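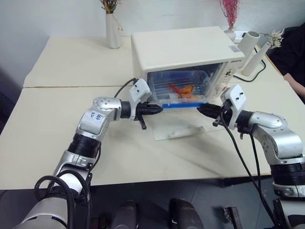

Can I flatten an old calendar print that has been rolled up for years?

Most of them will go flat with time and weight, and very few need anything else. Unroll the print an inch or two at a time on a clean table, put a sheet of plain blotting paper over it and another under it, lay a board on top and leave it for a fortnight. If it cracks as you unroll it, stop and leave the rest rolled.

Updated May 7, 2025

I keep old Indian calendars and bazaar prints, mostly gods and goddesses, a few film stars, one tractor. They were printed to hang in a shop or a kitchen for a year and then go out with the rubbish, and the paper behaves accordingly. There is a great deal of advice online about looking after them and I have tried more of it than I should have. A fair bit of it ruins things. What follows is what I do now, with some grumbling about what I used to do.

The iron

Every list of tips has the iron. Warm iron, tea towel on top, gentle strokes. I did this to a Lakshmi from a cloth merchant's calendar and the gold ink came off on the tea towel. People write to tell me I had it too hot. Perhaps I did. Nobody who recommends it can tell me what "too hot" is for a paper and ink neither of us can name, so the iron stays with the shirts.

Steam is worse. The bathroom trick (hang it up, run the shower, shut the door) makes the paper limp, and it dries with a wave in it that wasn't there before. Shiny paper can also stick to itself, and once two shiny faces have stuck you have lost both.

Weight and patience

A drawing board with a few big books on it is plenty. I used to pile on everything I owned and it made no difference that I could see, apart from a corner of an atlas printing itself into Saraswati's sleeve. The board has to be bigger than the print. Change the blotters after the first couple of days if the room is at all damp.

If a fold still shows at the end, leave it. A fold is a fold. Renu Ahuja, who sold me a good part of my collection, thinks a calendar with its fold line is worth more than one that has been pressed and fiddled with, and then she would say that, having a cupboard full of folded ones.

Cleaning off kitchen grease and incense smoke

Bread. You will read that a ball of soft white bread lifts dirt off paper. It does lift some. It also leaves crumbs in the grain, and the crumbs are food, and there are small creatures in your house that know this. I gave up on bread.

Kemix putty is what the forums moved on to. It's a grey lump, you dab and knead. I found it fine on bare margins and useless on printed areas, where it picks up colour along with the dirt. The tin promises it is "safe on all papers" and I don't see how anyone could promise that. Try the back first, then a margin, then decide you were happy with it dirty.

What I use most is a wide soft brush, the sort sold for make-up, kept for this and nothing else. Brush from the middle outwards. It takes off the loose stuff, and the loose stuff is usually what was bothering you. The brown haze from years of incense is in the paper for good. I have stopped minding it.

No water. No damp cloth, no baby wipes, no lemon. Somebody called Ravindra Yadav left a long comment on the old version of this page in praise of vinegar and I would like to see his prints.

The metal strip

Calendars often have a tin strip crimped across the top, with a loop for the nail. The strip rusts, the rust spreads down. The usual tip is to take it off with pliers, and I did, on three of them, and tore two. Now I leave the strip on unless it is already hanging loose. If it's on, fold a bit of thin card over the metal so it can't mark whatever is stored next to it.

If you must remove it, open the crimp from the back with a blunt butter knife, a little at a time all the way along, then go back to the start and do it again. Don't pull. The paper will fall out when it's ready.

Date pads

Keep them. Even the half-torn ones. I have a calendar stuck for ever in September and I like it far better than the ones somebody has tidied. If the staples are rusty you can ease them out and tuck the pad in an envelope with the picture. Write on the envelope which picture it goes with. You think you'll remember, and I have a shoebox that says otherwise.

Storing them

Rolled is bad, flat is good, and flat under the bed is where most of us end up. Some points:

Roll only if you truly have no flat space, and then roll round the outside of a wide tube with the picture facing out. Stuffing it inside a tube gives you the tight curl you were asking about at the top.

Cheap plastic pockets go sticky. The Kuster sleeves are better, being stiffer and without that shower-curtain smell, but they come in sizes made for people who collect something else. I cut mine down.

A flat cardboard box with tissue between sheets does nearly everything the dear ones do. Mollance sell an "archive chest" which is a cardboard box with a label holder. I own one. The label holder is nice.

Silica gel sachets: I can't say they do harm. I can't say they do anything, either, once the box has been opened a few times. If your cupboard is damp, use another cupboard.

Neem leaves. My neighbour Yogesh Tiwari swears by dried neem against silverfish and I put some in one box and none in another, as a test. There were no silverfish in either. He counts that as a win for neem. The leaves did leave brownish dust on the top sheet, so if you do it, put them in a little cloth bag.

Framing

Tape is the enemy, all of it, and that includes the kind sold as removable. Use paper corners. You fold them from strips of plain paper, stick the corners to the backing board and slip the print in, so that no glue touches it.

Keep the glass off the face with a mount or a spacer. Old ink sticks to glass, slowly, and you find out when you change the frame.

Special glass. I paid 2000 rupees extra for Govow sun-guard glass on one frame and had ordinary glass on its neighbour for 1000, same wall, two copies of the same Krishna. After four years I can't tell them apart. It's a shady wall, so that proves little, but it does suggest the shady wall is the cheaper purchase. Pinks and oranges go first in sunlight. If you have a print you love opposite a window, move the print.

Above the cooker is a daft place and half the calendars in the country hang there. If that's where the household wants its Annapurna, hang a copy and put the old one away.

Copies

A scan from the copy shop does for the wall. Ask them to switch off whatever "improves" the colours or everyone comes out with an orange nose. Take it in flat between two boards, and don't let them feed it through rollers. Mohit Pant wrote in to say his went through the feeder and came back in pleats.

Numbering

I pencil a number on the back, lower left, soft pencil, print face down on something clean. Some people use stickers and the stickers fall off or, more often, don't. The list itself is in an exercise book. I'm at 616, which includes a good many I ought to pass on.

Questions that keep coming

Should I laminate it?
Please don't. It can't be undone. I know it looks bright and tidy on the first day.

Is mine worth anything?
I haven't a clue, and I'd be wary of anyone who tells you from a phone picture.

Does hairspray fix flaking ink?
Jarrah Nepia asked me this and had already done it. It went yellow. The flakes that were loose are still loose, only yellow.

What about tears?
A small tear at the edge can be left alone in a sleeve for decades. A long one across a face is a job for a paper restorer, and get the price first. I have had one done, and it was neat work, and it cost more than I'd paid for the whole bundle it came in.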